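Kesunmont Robotics Club
Build Notes: Teaching the Arm to Pick Up Folded Clothes

These steps are for members joining the laundry project in November. They assume you have done the safety session and can jog the arm by hand. Plan on two meetings.

What you need

The arm with the two-finger gripper, the green table cloth, one pair of small jeans with an elastic waist, and a laptop with Midden installed. Midden is our own logging program. Ask for the club login if you don't have it.

Step 1. Set the table

Pull the cloth tight and smooth it toward the corners. A wrinkle under the clothes can look like a fold to the camera. Clear everything else off the table.

Step 2. Fold the jeans

Fold one leg over the other, then tuck the legs under to make a compact bundle. Lay it at an angle to the table edge. Change the angle a little between runs so the program doesn't learn one position.

Step 3. Find the grip point

Start near the waistband. The elastic gathers the denim there and gives the fingers something to close on. The smooth panel lower down is harder, and you should leave it for the second meeting.

Step 4. Come straight down

Jog the arm until the gripper is over the spot, then lower it slowly with the fingers pointing at the table. Stop when the tips press into the cloth. If you push farther, the force limit trips and you have to home the arm again.

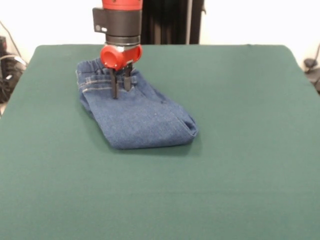 Rawiri Whitelaw asked whether it would be easier to come in from the side and slide one finger under the top layer. We tried that on towels last term and the bundle moved away from the finger. It may work with a weight on the far end — if you want to test it, log those runs in a separate folder.

Step 5. Close, lift, log

Close the fingers at low speed, lift a short distance and hold. Mark the run in Midden as one layer, several layers or dropped. Do 20 runs per person before you swap.

The folder had 847 runs at the end of last term. The Fevcombe meet asks for 1185, so please don't delete failed ones — they count too.

Step 6. Shut down

Raise the arm, open the gripper and save the log before you turn off the power. Leave the cloth on the table.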